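# Chapter 4: What Will It Really Cost?

I blew my first equipment budget on a single arm. It was a lovely arm - and then I had no money left for cables, stands or a decent table. Don't be me!

When we planned the Gredbridge lab, I started with the small stuff instead. Hand-held grippers first, one for each hand, then something to pick up. Our line for bowls and stands came to $700, and I still got teased for it.
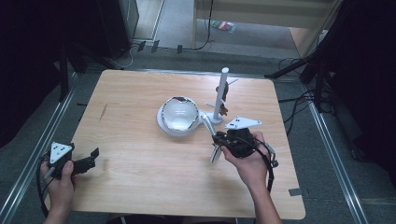 So before you call a vendor, write down every task you want done over the next 13 weeks. We'll price that list together in Section 4.1, spare parts included.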